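Doherty Water District – Operations Meeting, November
Minutes taken by Rónán Flanagan 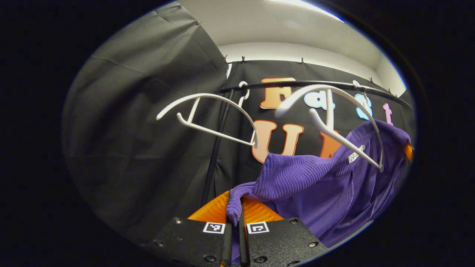

1. Prior minutes approved without changes.

2. Hondum pump station. Flow held at 716 gpm overnight against a rated 887. Impeller wear suspected – Osari to pull the pump and report.

3. Prorov main. Replacement of 400 feet of cast iron approved. Valve shutoff starts at 9 p.m.; notices go out to customers on the east loop.

4. Meter testing deferred.

Adjourned 4:40 p.m.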